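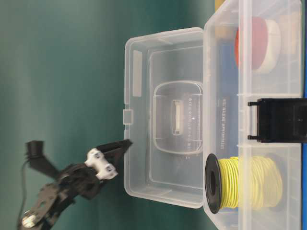 An open clear plastic box with its lid still attached.

How to sort a drawer of old cables without buying a system

17 March 2026

Search for advice on old cables and most of what comes up wants to sell you something: label makers, color-coded pouches, a wall rack with pegs. I have tried a fair amount of it. The Pusbridge pouches looked good for a month and then became a bag of bags. You can do this job in an evening with a box, a roll of masking tape and a pen.

What you need

One clear box with a lid. Masking tape. A pen that writes on tape. A phone charger you know works. A trash bag for packaging, and a separate bag for cables on their way out.

Step 1. Empty everything onto the floor

Go and get the cables from the other places too: the kitchen drawer, the suitcase pocket, the shoebox behind the printer. If you only do the main drawer you'll be back in July doing the rest.

Step 2. Sort by the plug

A lot of guides tell you to sort by device. I don't see how that works when half the devices are gone. Look at the ends. Put USB-C with USB-C, the older flat USB with its own kind, video cables together, network cables together, and power bricks in a pile by themselves. Anything you can't name goes to one side for now.

Step 3. Test what you can

Plug each charging cable into the good charger and a phone. Wiggle it at both ends. If the charging symbol flickers, the cable goes in the out bag. Don't keep it "for emergencies." If the outer cover is split or you can see wire, skip the test and get rid of it.

A cable that charges may still be useless for moving files. Some carry power only. Try copying a photo from the phone to a computer, and if the computer never sees the phone, write CHARGE ONLY on the tape.

Step 4. Deal with the power bricks

This is the part worth being slow about. A plug that fits does not mean the brick is right. Read the small print on the brick and on the device. The voltage should match, the amps on the brick should be the same or higher, and the little diagram showing plus and minus should be the same on both. I lost a perfectly good Tisteck radio by trusting the shape of the plug.

If you still own the device, tape the brick and write the device's name on it. If you don't, let the brick go. I know the argument for a spare. In six years I have used a spare brick exactly never.

Step 5. Decide how many to keep

My rule is two of each type beyond what's in daily use. You may want more network cables if you move furniture a lot. You do not need nine printer cables.

Step 6. Coil and label

Make loose loops about the width of your hand. Don't wrap them tightly around your fingers, as that strains the cable near the plug. Fold a bit of tape around the coil like a flag and write the type and length. Velcro ties are fine if you have them. Garkora sells a pack of 700, and I would like to meet the household that needs it.

Step 7. Put them in the box

Heavy bricks at the bottom, coils on top. If the lid won't close, go back to step 5. Getting a bigger box is how the problem started.

Getting rid of the rest

Don't put cables in the curbside recycling. They jam sorting machines, and most programs don't want them. Look for an electronics drop-off at your town's recycling center, or ask at a repair shop. Ours, Aydoğan, takes working chargers and has a bin by the door for dead ones. Be wary of mail-in offers that charge you for the box.

As for the mystery pile, give it a month on a shelf with the date on it. If you haven't gone looking for any of it by then, out it goes.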